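# 할홀름 공개일, 허공을 집는 사람들

할홀름(Halholm)의 로봇 조작 연구실은 베르노르스카(Bernorska) 거리 끝, 타일 도매상 위층에 있다. 엘리베이터 버튼에는 아직도 타일 회사 이름이 붙어 있어서, 4월 공개일에 온 사람들 중 몇은 욕실 타일 견본을 한참 구경하고 나서야 올라왔다. 나도 그랬다. 회색 무광이 괜찮았다.

나를 맞은 사람은 시뮬레이션을 맡은 엔지니어였다. 이름은 쓰지 말아 달라고 했다. 회사 방침이냐고 물었더니 "어머니가 기사를 오려서 친척들한테 돌리신다"고 했다. 이보다 확실한 익명 요청 사유를 들어 본 적이 없어서 그러겠다고 했다.

공개일 안내문에는 '로봇 시연'이라고 적혀 있었고, 관람객 대부분은 팔이 휙휙 움직이는 광경을 기대한 듯했다. 그런데 오전 순서는 거의 화면 앞에서 진행됐다. 의자 25개가 모니터 하나를 향해 놓여 있었고, 앞줄에 앉은 초등학생이 진짜 로봇은 언제 나오느냐고 물었다. 엔지니어는 점심 먹고 나온다고 대답했다. 아이는 로봇도 점심을 먹느냐고 되물었고, 그는 잠깐 생각하더니 "우리가 먹는다"고 했다.

왜 화면부터 보여 주느냐는 질문에 그는 꽤 길게 답했다.

"실제 로봇은 하루에 할 수 있는 일이 뻔해요. 물건 떨어뜨리면 누가 주워야 하고, 컵이 깨지면 쓸어야 하고, 손가락 패드가 닳으면 주문해야 하죠. 패드 배송이 얼마나 걸리는지는 묻지 마세요. 시뮬레이션에서는 컵을 아무리 떨어뜨려도 빗자루가 필요 없습니다. 대신 다른 게 필요해요. 인내심하고, 전기요금 낼 돈."

연구실이 쓰는 시뮬레이터의 이름은 체보라(Cevora)다. 자체 개발품이고, 그의 표현으로는 "버전 번호가 우리 희망보다 빨리 올라가는 소프트웨어"다. 과제 묶음은 라이(Lại)라고 부른다. 베트남어로 '다시'라는 뜻이라고 한다. 이름을 붙인 동료가 하노이에 살다 왔는데, 실패한 시도를 되돌릴 때마다 그 말을 중얼거리다 보니 폴더 이름이 되었고, 폴더 이름이 발표 자료에 들어가고, 발표 자료가 예산 신청서에 들어갔다.

"그때부터는 못 바꿉니다. 예산에 들어간 이름은 영원해요."

라이에 지금까지 쌓인 시도는 3,871회다. 성공이 몇 회냐고 물었더니 그는 물을 한 모금 마셨다. 서랍 닫기 성공률이 79퍼센트라는 대답이 돌아왔다. 다른 과제는? 그는 서랍 닫기가 아주 훌륭한 과제라고 했다. 열기는 어떠냐고 한 번 더 물었다. 닫기와 열기는 전혀 다른 학문이라는 설명을 들었다.

그의 말을 조금 옹호하자면, 여는 쪽은 확실히 까다로워 보였다. 닫을 때는 대충 밀면 된다. 나도 집에서 엉덩이로 닫는다. 열려면 손잡이를 찾고, 손가락을 적당히 벌리고, 적당한 깊이로 들어가 적당한 힘으로 잡아야 한다. 이 연구실 사람들의 대화에서 '적당히'를 빼면 조사만 남을 것 같다. 점심시간에 누가 찌개를 적당히 덜어 달라고 하자 옆에서 단위를 물었다.

화면 속 방에 대해서도 물었다. 나는 체크무늬 바닥에 상자 몇 개가 떠 있는 황량한 공간을 상상했는데, 벽에는 창이 있고 액자까지 걸려 있었다. 로봇이 그림을 감상하느냐는 내 농담을 그는 진지하게 받았다.

"감상은 안 해도 눈에는 들어오죠. 사람 사는 집에는 벽에 뭐가 걸려 있잖아요. 텅 빈 방에서만 배운 모델을 거실에 데려다 놓으면 달력 하나에 정신이 팔립니다. 그래서 벽 색도 바꾸고 액자도 바꿔요. 제가 이 회사에서 건 액자가 우리 집에 건 것보다 훨씬 많아요. 우리 집에는 하나도 없습니다."

벽 색 고르는 일에는 뜻밖에 말이 많은 모양이었다. 어두운 벽을 넣자는 쪽과 밝은 벽이면 충분하다는 쪽이 회의에서 부딪혔고, 어두운 쪽이 이겼다. 검은 그리퍼가 어두운 벽 앞에서 잘 안 보이는 상황도 겪어 봐야 한다는 논리였다. 밝은 벽 지지자였던 그는 패배를 깨끗이 인정한다면서도, 그 이야기를 내 앞에서 두 번 했다.

시점 문제로 넘어가자 말이 빨라졌다. 손목 쪽에서 내려다보는 시점을 쓰면 손이 기울 때마다 세상이 함께 기운다. 창틀도 액자도 비스듬히 눕는다. 관람객 한 분이 보다가 멀미가 난다고 하자 그는 창가 자리로 옮겨 드리고, 진짜 창문은 똑바로 서 있으니 그걸 보시라고 했다.

"처음 입사하면 다들 고개를 꺾고 모니터를 봐요. 한 달쯤 지나면 안 꺾습니다. 그 대신 집에 가서 똑바로 걸린 거울이 어색하다고들 하죠."

오후 순서에는 드디어 진짜 팔이 나왔다. 과제는 5개였고, 첫 번째는 스펀지를 집어 접시에 놓는 것이었다. 팔은 스펀지 앞까지 우아하게 가서 멈췄다. 손가락을 벌렸다. 그리고 벌린 채로 있었다. 객석이 조용해졌다. 앞줄의 초등학생이 "생각하나 봐"라고 했고, 엔지니어는 그 말을 그대로 받아 생각 중이라고 했다. 나중에 따로 물으니 통신이 끊겼던 거란다.

스펀지는 두 번째 시도에서 접시에 올라갔다. 박수가 나왔는데, 나는 성인이 스펀지 이동에 그렇게 열렬히 손뼉 치는 것을 처음 보았고 그 성인에는 나도 들어간다. 네 번째 과제인 컵 뒤집기에서는 컵이 바닥으로 갔다. 플라스틱이라 빗자루는 필요 없었다.

이런 날이 연구에 도움이 되느냐고 물었다. 그는 솔직히 이틀 치 일이 밀린다고 했다. 그래도 하자고 한 쪽은 자기라고 덧붙였다.

"우리끼리만 있으면 79퍼센트가 높은 숫자인지 낮은 숫자인지 감이 없어져요. 오늘 어떤 분이 그러시더라고요. 자기 집 서랍이 다섯 번에 한 번 안 닫히면 가구점에 전화한다고. 맞는 말씀이죠. 적어 뒀습니다."

정말 적어 두었다. 화이트보드 구석, 간식 당번표 바로 밑에 '가구점'이라고만 쓰여 있었다. 다음 주에 그걸 본 동료들이 무슨 뜻으로 받아들일지는 그도 모르겠다고 했다.

돌아가기 전에 가장 지루한 작업이 무엇인지 물었다. 그는 망설이지 않았다. 손을 벌린 채 아무것도 잡지 않은 시작 자세를 확인하는 일이라고 했다. 시도 하나하나가 거기서 출발하니 자세가 조금만 틀어져도 뒤가 전부 꼬인다. 그래서 누군가는 빈손을 들여다보고, 다음 빈손을 들여다본다. 요즘은 그 누군가가 자기라고 했다.
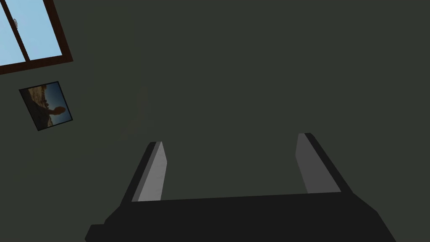 "친구들은 제가 하루 종일 로봇하고 싸우는 줄 알아요." 그는 외투를 챙기는 나를 엘리베이터까지 따라 나오며 말했다. 다음 공개일에는 서랍 여는 과제를 올릴 생각이냐고 묻자, 그는 타일 회사 이름이 붙은 버튼을 눌러 주면서 아래층 견본실이 저녁 여섯 시까지 한다고 알려 주었다.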